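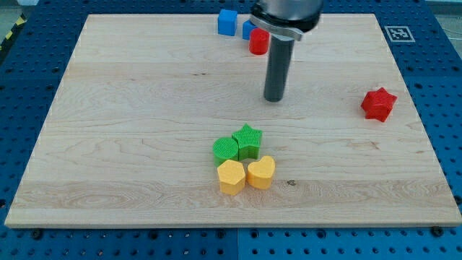
오르쿤사이드 시식 코스에서 치즈는 몇 번째 접시에 내야 하나?
디저트 바로 앞, 그러니까 양고기 접시를 치우고 빵을 한 번 더 돌린 다음에 내는 게 제일 좋았다. 디저트 뒤로 미루면 다들 배가 불러서 손이 안 간다.

7월 26일, 작업 노트

오늘은 오르쿤사이드 지역 미식 코스 2차 시식을 정리한다. 주방 식구들도 볼 거니까 알아볼 수 있게 쓰려고 하는데, 중간중간 흥분해서 글씨가 날아간 부분은 이해해 주길. 정말 맛있는 날이었다!

먼저 훈제 송어. 선덴 쪽 훈제장에서 새로 받은 것인데 5월에 받았던 것보다 연기가 훨씬 얌전하다. 지난번 건 첫입에 연기가 확 들어오고 끝까지 안 빠져서 뒤에 나오는 접시를 다 잡아먹었다. 이번 건 살이 촉촉하고 단맛이 먼저 오고 연기는 삼키고 나서야 슬며시 올라온다. 곁들임은 절인 오이와 딜, 묽게 푼 크렘 프레슈. 오이 절임물에 사과식초를 썼는데 조금 세다. 다음엔 물을 더 타고 설탕은 그대로 둘 것. 호스래디시는 뺐다. 카리스는 넣자는 쪽이고 나는 아직 반대. 송어가 이렇게 좋은데 코를 찌를 이유가 없지 않나. 일단 다음 시식 때 따로 종지에 내 보기로.

두 번째, 보리와 야생버섯. 워건 골짜기 보리를 전날 밤부터 불려 놓고 닭 육수로 끓였다. 177g으로 시작했더니 여섯 접시 내고 한 국자 남았다. 분량은 이걸로 고정해도 되겠다. 식감이 정말 좋다. 쌀로 만든 리소토처럼 풀어지지 않고 알이 톡톡 살아 있는데 국물은 또 걸쭉하게 붙는다. 버섯은 마른 팬에서 물을 다 날린 뒤에 버터를 넣었고, 이 순서를 바꾸면 안 된다. (첫 판은 버터부터 넣었다가 버섯이 삶아져 버려서 직원 점심으로 갔다. 점심으로는 훌륭했음.) 마무리에 레몬 껍질을 갈아 넣었더니 흙냄새 나던 접시가 갑자기 환해졌다. 오늘의 발견이라면 이거다.

세 번째, 양고기 어깨살. 소금만 문질러 하룻밤 재우고 낮은 온도에서 오래. 루에쿠는 로즈마리를 적게 쓰자고 했고, 맞는 말이었다. (이름 또 잘못 썼다. 흘레이쿠, Lleucu. 메뉴판 인쇄 들어갈 때는 무조건 로마자로 쓸 것.) 로즈마리를 줄이니까 고기 자체의 풀 향이 난다. 오르쿤사이드 언덕에서 여름 풀을 먹은 양이라고 농장에서 자랑하더니 그럴 만했다. 소스는 구운 뼈로 뽑은 육즙에 민트 식초 몇 방울. 민트 소스를 따로 내는 것보다 훨씬 깔끔하다. 곁들인 리크는 너무 태웠다. 겉잎을 벗겨 내니 속은 달고 부드러웠으니, 일부러 태우고 벗겨서 내는 쪽으로 가 보자.

그리고 치즈. 플레만스 이야기를 길게 쓰고 싶다. 플레만스는 이 동네에서 작은 낙농장 한 곳만 만드는 반경성 치즈인데, 젊은 것과 묵은 것이 아예 다른 음식이다. 오늘은 2개월짜리와 19개월짜리를 나란히 놓고 먹었다. 젊은 쪽은 버터밀크 같은 산미에 약간 고무 같은 탄력이 있고, 솔직히 이것만 먹으면 심심하다. 그런데 구운 호두빵 위에 올리고 배 콩포트를 살짝 바르면 딱 맞는다. 묵은 쪽은 씹을 때 결정이 바스락거리고, 처음엔 육수처럼 짭짤하다가 나중에 캐러멜 향이 길게 남는다. 카리스가 한 조각 먹고 한참 말이 없더니 한 조각을 더 가져갔다. 그 정도면 채점표는 안 봐도 된다.

온도 메모. 냉장고에서 꺼내자마자 낸 조각은 향이 거의 닫혀 있었다. 꺼내 놓고 대략 3시간 지난 조각은 전혀 다른 치즈였다. 다만 젊은 쪽은 그만큼 두면 표면에 기름이 배고 모양이 흐트러진다. 묵은 것은 일찍, 젊은 것은 늦게 꺼내는 걸로. 꺼낸 뒤에는 젖은 면포를 덮어 둘 것. 비닐은 쓰지 말기.

자르는 방향도 바꿨다. 삼각으로 썰면 껍질 쪽만 받는 손님이 생긴다. 가운데에서 껍질까지 길게 한 번에 가도록 얇은 쐐기 모양으로. 껍질 맛이 확실히 진하니까 한 접시 안에서 순한 쪽부터 먹어 들어가라고 홀에서 한마디 해 주면 좋겠다.

음료. 선덴 사이다(드라이)를 송어와 보리에 붙였고 둘 다 잘 맞았다. 특히 보리 쪽은 레몬 껍질하고 사과 향이 서로 손을 잡는 느낌. 양고기에는 같은 양조장의 흑맥주를 시도했는데 소스와 겹쳐서 무거웠다. 가벼운 레드로 돌아가야 할 듯. 플레만스 묵은 것에는 워건 배술을 작은 잔으로. 도수가 세서 걱정했는데 캐러멜 향을 끝까지 끌고 가 준다. 너무 좋아서 메모에 동그라미를 여러 번 쳤다. 무알코올 쪽은 아직 숙제. 엘더플라워 코디얼은 송어까지는 괜찮은데 양고기 앞에서 사탕물처럼 된다. 발효시킨 비트 주스를 희석해서 써 보자는 의견이 있었고, 나는 찬성.

디저트는 구운 구스베리와 커드 타르트. 반죽이 두꺼웠다. 속은 손대지 말고 반죽만 얇게 밀고, 구스베리는 설탕을 지금보다 적게. 치즈 뒤에 오는 거라 신맛이 또렷해야 입이 다시 열린다. 위에 뿌린 귀리 크럼블은 인기가 좋았지만 타르트 껍질까지 있으니 바삭한 게 두 겹이다. 둘 중 하나만.

흘레이쿠 프라이스가 남긴 쪽지 그대로 옮김: "송어 접시 더 차갑게. 보리 접시 더 뜨겁게. 빵은 아무것도 바꾸지 말 것."
카리스 마티아스 쪽지: "호스래디시. 다시 생각해 봐."

다음에 할 일
오이 절임물 다시 맞추기.
리크 태워서 벗기는 판 따로 한 번 연습.
플레만스 묵은 것 반 통 더 부탁, 같은 숙성 선반에서 나온 걸로 가능한지 물어보기.
비트 발효 시작. 소금 농도는 예전 양배추 때 적어 둔 걸 따르되 생강은 빼고.
메뉴판에 농장과 훈제장 이름을 어디까지 적을지 흘레이쿠와 상의. 나는 다 적고 싶다. 이만한 재료를 만드는 사람들인데 손님들이 이름을 알고 돌아가면 좋겠다.
배술 잔은 지금 것보다 입구가 좁은 걸로 찾아보기.

추가. 치우면서 식은 보리 남은 걸 팬에 눌러 구워 봤다. 바닥이 누룽지처럼 붙고 가운데는 쫀득하다. 여기에 젊은 플레만스를 갈아 올리니까 이것만으로 한 접시가 된다. 점심 메뉴 후보! 다음번엔 버섯 없이도 해 볼 것.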